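I have been putting off my closet since August, and I finally gave in when the rod came down. Not all the way down, but one bracket pulled out of the wall at six in the morning and everything slid to the left and landed on my shoes. So that was my wake-up call (literally, I was asleep).

I should say up front that I'm not a naturally tidy person. I own a Grillska label maker and have never labeled a single thing with it. But the rod was on the floor, the clothes were on the floor, and I couldn't find two matching socks, so I put the coffee on and started pulling.

First stop was the hardware aisle at Aidoo for new brackets. I got the heavy ones this time, $14 for the pair, plus wall anchors, which the last tenant apparently did not believe in. While I was there I also picked up a Nolby drawer divider set because it was on sale and I am weak. It's the kind that springs out to fit, and it does hold, but only if your drawer is deeper than mine. One of the dividers pops up every time I shut the top drawer. I may trim it down, or I may just live with it!

Then came the sorting. I used to make a keep pile, a donate pile and a maybe pile, and the maybe pile would go right back in the closet. This time I skipped the maybes. If I had to talk myself into it, it went in the bag. I filled 5 bags, and I'm still a little sad about the green corduroy jacket, but the lining was shot and I haven't been able to button it for ages. 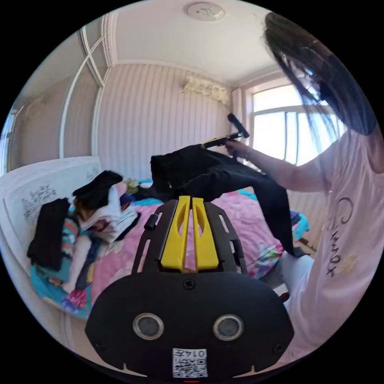
Pants are the part I always dread, so I saved them for last. Shirts are easy, you hang them up and you're done, but pants need an actual decision. Fold or hang? Halves or thirds? I like to do it all on the bed, where you have room to let a leg hang down and shake out the bunched-up part at the top before you lay anything flat. A busy sheet helps too, oddly enough. Black clothes all look the same to me in a dark closet, but put them against pink with flowers and cartoons all over it and you can see what you've got. I ended up folding mine in thirds and standing them on end in the Stela bin, and so far they haven't flopped over.

The new rod is up and I've hung everything back on it except the winter coats, which are on the chair. I still need a hook for those. Also, if anyone has a trick for keeping scarves from sliding off a hanger, please leave it in the comments, I've tried clothespins and I hate them.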